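Wultavside Hardware Forum > Old Towers & Workstations
Thread: stripping a Skinell tower for parts, what order??

rackmouse51
Got a Skinell tower from a Goodall surplus lot, paid 59 for it. Want the board out in one piece plus the drive and whatever card is in there. Never done this model. Do I pull the power supply first or leave it till last? It's sitting over half the board and driving me nuts. Case is on its side on the bench rn.

tinsnips
PSU last. Always. Keeps the case heavy so it doesn't skate around while you pull on stuff. Drive, card, memory, cpu, then cables, then PSU, then board.

Pauline Heywood
Disagree with tinsnips. On the big cases the supply is in the way of every screw you care about. Get it out early. Unplug from the wall obviously, hold the power button a few secs, then go.

tinsnips
and then your case slides off the table. ok

Pauline Heywood
Put a mat under it?

rackmouse51
lol ok. Second question, is it worth saving the cpu bracket or just leave it on the board

oldfanbelt
Leave it. Board sells better with the bracket on. Put a cover on the socket tho, or at least tape a bit of card over it. I lost a good board to one bent pin, listed at 178, ended up giving it away. Still mad.

Also label your SATA cables before they come off. Masking tape, pen, done.

tinsnips
Labels on two cables is overkill. They're different colors half the time anyway

oldfanbelt
Until you've got three machines open. I do it every time now.

Pauline Heywood
Did one of these in November, so for what it's worth, my order. Drive out first, left it in its blue carrier – don't unscrew it, buyers want the carrier. Then the card. Stood both of them up next to the case so nothing gets leaned on. Then all the memory, then the cpu.

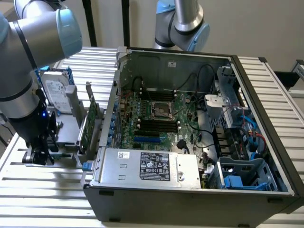

After that it's just cables. Unclip the fat one at the board end, dont yank by the wires, and tuck the loose stuff back toward the wall of the case so it's off the slots. I kept the memory in a Rarnell tray, egg carton works too. Should have pulled the supply sooner, would do it first next time.

rackmouse51
Perfect, thats what I needed. Doing drive > card > memory tonight, will fight about the PSU tomorrow

tinsnips
you'll see. LAST

oldfanbelt
Coin cell too, swap it before you list the board. Any 2032 fits mine, check yours.

rackmouse51
will do. Drive's out, carrier was stiff as heck but ok. Card next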